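Automation Working Group – minutes, 3 April 2025

Present: H. Wibisono (chair), maintenance, training, and the Drallico integration team
Apologies: Stulness site

1. Matters arising
The laundry-folding and dishwasher trials at the Chege test apartment stay on hold until September. The group agreed that the shop-floor relay task should be judged on its own results.

2. Relay replacement, simulated cell
Drallico presented the current model. The task is to remove one plug-in relay from a row and seat a spare.

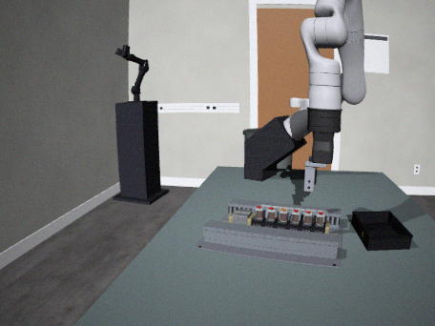
Item 2: relay fixture and arm in the simulated cell.

Completion stands at 80 of 100 simulated runs. Most failures occur at insertion – the pins meet the socket at a slight angle and the controller does not back off. Maintenance noted that a technician corrects this by feel. 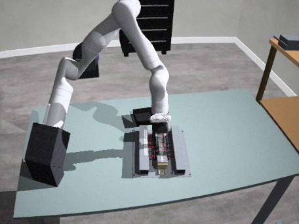

Cycle time was discussed next. Jukutel asked whether the approach path could be shortened. With the arm's base at a corner of the table and the mounting plate in the middle, the forearm has to come up and over before it descends, and Drallico does not expect large savings without moving the base. The present figure is nearly 3 minutes per relay.

3. Grasping in a wired panel
Training asked how the fingers cope with neighboring wires. Drallico will report contact with wiring as a separate failure type.

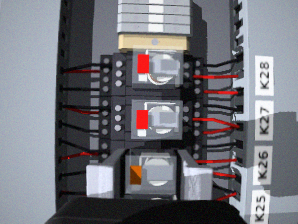
Item 3: grasp on the lowest of three relays, labels K25 to K28 at right.

H. Wibisono stated that the machine is not ready for live panels. No objection was raised.

4. Actions
Drallico – run 1,000 further insertions with varied socket angle.
Maintenance – supply worn sockets for measurement.
Jukutel – cost a second base position.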